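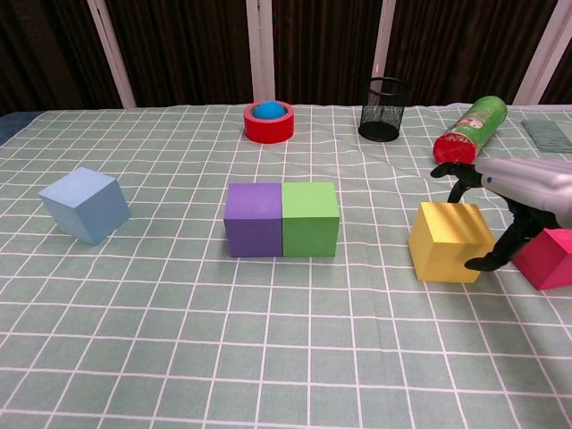
March, 4:40 pm

Okay, block placement again. Kiros wants the planner branch merged before he leaves for Fonseca, so I'm writing this down while I still remember which version did what.

Quick recap for anybody picking this up: the perception node (Clasus, still on the old config) hands the planner a list of cube poses with yaw, and Rallolden turns those into grasp candidates. The complaint was that yellow kept getting skipped whenever red was close behind it. I'd been blaming the collision margin for days. I even had a nice long comment in the code about it, now deleted, goodbye.

So I dumped the candidate list for the current layout. Planner made 1409 grasps, threw out nearly all of them for yellow, and the reject reason on most was "finger 2 / neighbor." Fine, red really is right there and that finger has to come down in front of it. But some of the rejects had the fingers lined up on the wrong pair of faces completely! The yaw was getting wrapped to 0-90 in Clasus and then wrapped AGAIN in my code with a different sign. For a cube sitting square to the grid you'd never notice (purple and green have been fine all along). Turn the cube a little, like yellow or the light blue one, and the grasp goes off by twice the angle.

Fix is one line in pose_utils. Reran offline on the same layout with seed 452 and yellow has usable candidates again, including the one I'd pick by hand: fingers open wide, one at the back left corner, the other down on the right between yellow and red.

Other stuff while I was in there:

Purple and green touching still comes out of segmentation as two cubes, good. I half expected one long block. The color split is doing all the work, though, so two greens side by side would probably merge. Need to try that.

The tape roll with the ball in it gets one box, and the box is too tall at the rim. I'm leaving it, it's only an obstacle for now. Pen holder is worse. The mesh gives spotty depth and the planner thinks it can reach through the thing. Put in a solid cylinder by hand until I have something better.

Planning timeout is back up to 2000 ms. I know, I know. At the lower setting it quit before it had tried both wrist flips, and I'd like to see the real failures first.

Still to do:
- take the second wrap out of the Urnarden copy of pose_utils too (same bug, I checked)
- unit test with a rotated cube, should have existed from the start
- ask Kiros if the grid on the cloth is messing with plane fitting. The inlier count dropped to 2597 on one run and I can't tell if that's the lines or the wrinkles at the back
- log the yaw before and after every transform, not just at the end

Leaving the branch unmerged tonight. Kiros, if you read this first, it's the pose_utils commit you want and please don't touch the margin.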